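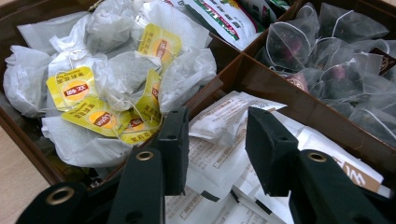

Press and Media Assistant, Tretadberg Forum on Security Policy

The Tretadberg Forum is looking for a Press and Media Assistant for its next spring meeting. The Forum brings together members of parliament, diplomats and defence officials from small European states. At our last meeting we received 266 accredited journalists, and our press office consisted of only 3 persons. We wish to be better prepared this time.

The contract is for four months, full time, at our office in Madard. During the meeting itself you will work long days, including one weekend, and these hours are given back to you as free days afterwards.

Your tasks

You will answer accreditation requests and keep the list of journalists up to date. You will prepare the room for news conferences and tell the reporters when a time or a speaker is changed, which happens often and sometimes very late. You will write short notes after the public sessions, in English, for our website. You will also help delegations who come without their own spokesperson.

The press office is led by Elspeth Baird. For the daily work you will report to Tâm Hoàng, who is responsible for accreditation.

What we ask from you

- a finished degree, or at least two years of work in a newsroom, a ministry or a parliament
- very good written English; French or German is welcome
- good knowledge of how international meetings are organised
- the ability to keep confidential what must be confidential until it is published

You do not need to be a citizen of a participating state, but you must already have the right to work here. All persons with access to the delegation area must pass a security check. This takes roughly 7 working days and we can not make it shorter.

Please note that employees of the Forum may not work for a political party or a government during the contract.

How to apply

Send your CV, a letter of one page and one text you have written yourself (a news report or a press release, not an opinion article) to Ambros Frei, Personnel, Clisard House, Madard. Applications by e-mail are preferred. The closing date is 23 Jan 2018 at noon. Late applications will not be read.

Interviews are held before the end of January, in person or by telephone. Travel costs are paid back against the original tickets, second class only. For questions about the contract please contact Nhàn Khúc in the same office.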